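The tidy desk has a lot to answer for

Every few years somebody decides that the British worker would get more done with less clutter. The latest to try is Drukora, a consultancy that charges 40 pounds a head to tell office staff what belongs on a desk and what belongs in a drawer. I went along to its session in Ostorthorpe expecting to be annoyed, and was.

The claim is that a clear surface makes a clear mind. The proof is a survey of 1,794 people, all of whom had already paid for the course. When I asked whether anyone had checked on them a year later, I was handed a leaflet.
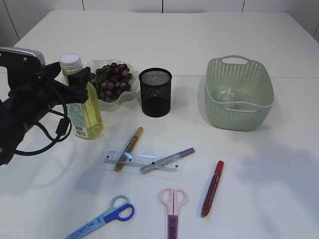

Dagim Tilahun thinks I am being unfair. He took the course last November, threw out 3 bags of paper and says he has found every invoice since on the first go. Before that he was losing an hour a week to looking for things, and he doesn't much care whether the survey was any good.

Fine. But he also moved to a quieter room that same month, and changed jobs in the spring. Which of these did the trick? He can't say, and neither can Drukora – though only one of them is selling anything.

My own doubts are about what gets thrown away. Mercedes Villanueva kept a heap of old order slips beside her phone for years. Her manager had it cleared after the training, and within 4 weeks the firm was ringing customers to ask what they had bought last time.
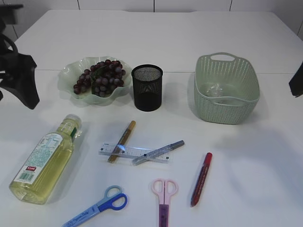
The heap was ugly, and it was also a filing system. She knew that the oldest slips were at the bottom and the awkward customers were on the left. A newcomer would have been lost, I grant you, and that is a fair point for the tidy side. But it calls for a chat with Mercedes – and perhaps a box with a label on it – before anyone reaches for the bin bags.

Drukora is back in Ostorthorpe later this year. The price has gone up.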